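4.2 Removing the old thermal paste

Before you start, shut down the computer, unplug the power cord and wait 3 minutes.

1. Put one drop of Pollell cleaner on a lint-free cloth. Do not pour it on the processor directly.
2. Wipe from the outside to the center, with light pressure.
3. Turn the cloth to a clean side and repeat.

Caution: Keep the socket lever closed during all of this section. 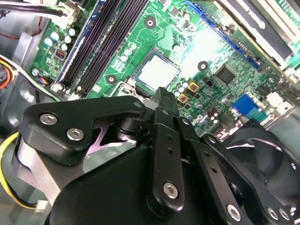 Fig. 12. Processor in its socket, with the retention lever at the side.

4. Let the surface dry for 90 seconds, then continue with 4.3.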